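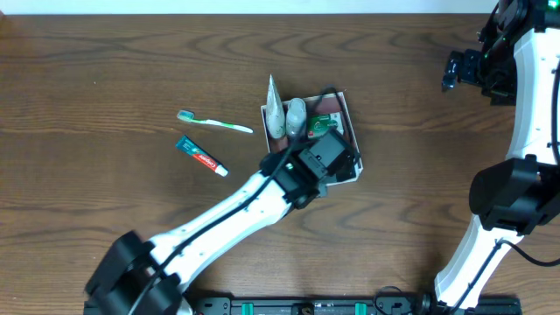

School robotics has a scoring problem and I've been moaning about it since November, so I may as well write it down. Every contest our club at Ploscombe has entered pays out for speed. Fast laps, fast stacks, buzzer goes, points up. Then you give the same students a washbag job, a small open box with a tube and a bottle standing up in it, a toothbrush and a Colgate tube still out on the wood beside it, and speed is no help to anybody. Two arms, one little box. Where does the second arm go while the first one is over the box? That's the question, and there's no points for it anywhere.

I'd score it differently. More on that in a minute.

First the money, as people always ask. The club runs on 1,893 pounds a year. 420 of that went on entry to the Prorach Cup, before travel, before the coach, before the sandwiches. For that we got two matches. Two! Each one over before the kettle at the back had boiled. The students enjoyed it, I won't pretend otherwise, they came home hoarse. But they'd spent half a term tuning one movement for one mat that they'll never see again.

Packing is dull to watch. Parents' evening, you can see them drifting off towards the drone table. Fine. But the talk round the bench is better than anything I heard at the Cup. Do you pick a toothbrush up by the handle or the middle. What if the thing you want is lying at a slant. Do you turn the gripper or nudge the tube first? Someone in year ten argued for nudging, for a whole lunchtime, and had drawings. A tube is soft and a box isn't and you have to think about both at once.

The objection I get is that contests bring in the quiet ones, give them a deadline, a crowd. Some truth in that. Our numbers do go up in the weeks before a trip. They go down again after, mind, and the ones who stay are mostly the ones who like fiddling. I think we've been building the club round the wrong half.

So, scoring. The Collet league is rewriting its rules and has asked clubs for ideas, and ours went in last week, a bit rushed. Points for how things are left, not how quick. Points off for hitting the other arm. A swapped set of objects on the day so nobody can rehearse it to death. And a few minutes of talking, students explaining to the judge what they tried and binned. Funura, who run the regional day, say talking is hard to mark. Well yes. So is an essay and we manage taht every summer.

Will it be less exciting, probably. Could have a smaller hall then, and a cheaper one. I'd take it. Entry for next year has to be in before the end of term and I've not signed the Prorach form yet, its still under the biscuit tin.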